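Otdale Packing Room: Lighting and Work Surface Checklist
September round
Filled in by: Elínborg Vigfúsdóttir
Start time: 7 am

Mark each line OK, Fix or N/A and write a comment for anything that isn't OK. Leave the sheet in the tray by the door when you're done.

Part A: Ceiling and lighting

A1. All light panels lit, no flicker.
OK. Watched them for a few minutes from both ends of the room.

A2. Panels seated flat in the ceiling grid, no gaps or sagging corners.
Fix. One panel near the Gashi cabinet has dropped at a corner. It's not loose enough to fall but it needs to be pushed back up and clipped.

A3. Panel colour even across the room.
OK. Still the warm setting. Two people on the late shift asked if it could go cooler for label checking. Passed on to Jastton.

A4. Light level at bench height, minimum 400 lux.
Fix. Got 385 at the end bench, over 400 everywhere else. Wipe the panels first and take the reading again before ordering anything.

A5. Emergency light comes on when tested.
OK.

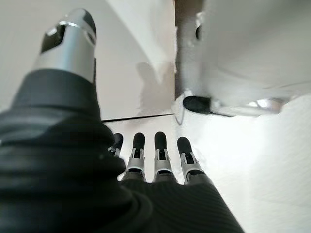
Work area and ceiling lights, Otdale

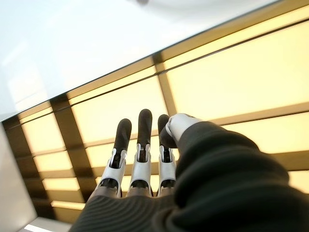
Part B: Work surfaces

B1. Surfaces clean and dry at start of shift.
OK.

B2. No chips, splits or raised edges.
Fix. Small chip on the front edge of the second bench. Taped over for now. The tape will catch on sleeves if it lifts, so check it daily until the edge is filled.

B3. Glare off the surface acceptable from a seated position.
OK, but only just. The pale tops throw back a fair bit of light. A matte mat would help anyone sitting there all day.

B4. Cleaning product labelled and in date.
OK. Fonadent spray, two bottles, both labelled. The third bottle had no label and I threw it out.

Part C: Floor and access

C1. Walkways clear to both exits.
Fix. Flattened cartons leaning by the rear door. Moved them during the check. This was on the last sheet as well.

C2. Cords off the floor or under a cover.
OK.

C3. Step stool in good order, rated load readable.
OK. Marked 200 kg. Rubber feet are worn and should be swapped before the next round.

C4. First aid kit sealed and stocked.
N/A. Kit is away being refilled. Use the one in the front office in the meantime.

Follow-up

A2 and A4 go to Jastton together so they only need to bring the ladder in once. B2 can be done in-house. C1 needs a proper spot for the cartons, and I'd suggest the wall behind the scale.

Recheck A4 and B2 within 7 days and initial the sheet beside each one.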